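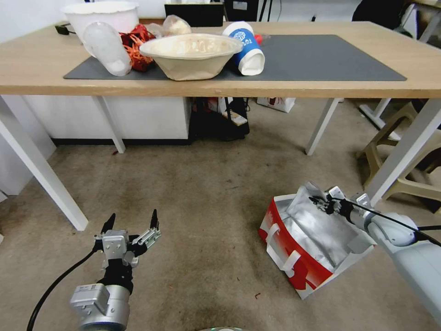

After lunch at the Grumthorpe shared office: cups, a bowl and a mesh bag still on the desk mat.

Desk lunches are in for a shake-up at Grumthorpe

January 9, 2026

If you eat at your desk in the Grumthorpe shared office (and I do, most days, I admit it), there's a new cleanup plan and it starts this month. Everyone clears their own table by 2, and food containers no longer go in the little bins by the printers. They go to the new sorting station next to the kitchen, with separate spots for paper cups, clear plastic and molded-fiber bowls.

I went along to the tenants' meeting to hear the details, and 16 of us turned up – a record, I'm told! Nermina Nikolaidis from the front desk ran through the rules. Rinse the plastic. Scrape the bowls. Don't stuff one thing inside another, please, however neat it looks.

"It's five minutes of your day," she said. "I'd love to stop finding yesterday's lunch next to somebody's monitor."

Tarun Shukla wanted to know about mesh produce bags, which can't be recycled here. Those go in the regular trash for now, along with anything too greasy to save.

The carpets came up too. Some 11 tenants have asked for a proper deep clean, stains and crumbs and all, and it's been penciled in for June. Anything stored under the tables will need to come up off the floor that week – shopping bags, backpacks, the lot. I've already started on mine and found a pair of gloves I'd given up on.

Bin labels go up this week, and spare trash bags are in the cupboard under the kitchen sink.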